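Home Stories Essays Archive About Subscribe

Search this site Go

THE MARSHMALLOW TABLE

The course was called Sugar and Attention, and it cost 395 dollars, which I had not paid. My sister paid. She had done the autumn session in Grunville and come home in November talking about her breath.

"You toast one marshmallow," she said. "It takes the whole evening."

"I have toasted a marshmallow," I said. "It took a minute. Then it fell in the fire."

She said that was exactly her point. People who have paid for something will tell you everything is exactly their point.

So I drove out to the Ostico building, which used to sell carpet and now hosts what the sign called experiences, and took a seat in a room that still smelled like carpet. There were seven of us. The instructor wore soft shoes and spoke as if someone were asleep nearby. She told us the method came from a valley named Amissah, where people had been gathering around small fires for a very long time. I asked what country that was in. She said it was more of a tradition.

We were each given a handout. Step one was Arrive. Step two was Thread. I looked ahead for the step where we ate something and found it on the back, in smaller type, with the word "optional" after it.

Threading took most of an hour. You were supposed to feel the marshmallow resist and then stop resisting. Mine never put up much of a fight. I had three of them on the skewer before the woman beside me had finished holding her first one up to the light, and the instructor came over and laid my skewer across its tray with two fingers, gently, the way you take car keys from an uncle.

"Let's let these rest," she said.

"From what?"

She smiled and moved on to somebody easier.
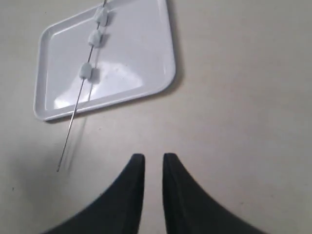
Resting

I will say this for the next part – it was quiet. We sat with our hands in our laps and looked at our trays. Mine was white plastic, with rounded corners and a low rim, the sort of thing a dentist might put in front of you. The skewer lay slantwise over the rim with its end out on the table. I was told to notice what came up.

What came up was that I was hungry. After that came the price again, divided by three. Then, for no reason I could find, my father's back porch and the coat hangers he used to straighten out for us, and how he would blacken his on purpose and peel off the burned skin and eat that, and then do it again with what was left. He got four or five skins out of one marshmallow some nights. He never said a word about attention.

I did not care for this at all. I felt I had been tricked into it by a woman in soft shoes.

"Something shifted for you," she said, passing behind me.

"My foot's asleep," I said.

At the end they lit a burner, a little blue one, and told us that the fuel was called Silura and could be bought at the front desk. The man across from me bought two cans. I held my skewer over the flame until all three caught, and I let them burn. The instructor started to say something about patience, and I blew them out and pulled the black off the first one with my fingers.

My sister called while I was still in the parking lot. She wanted to know how it went.

"It's a racket," I said.

"But did you like it?"

I told her I had sugar on the steering wheel and would have to call her back.

Get new stories by email. Enter your address Sign up

This site uses cookies. By continuing to read you agree to their use. OK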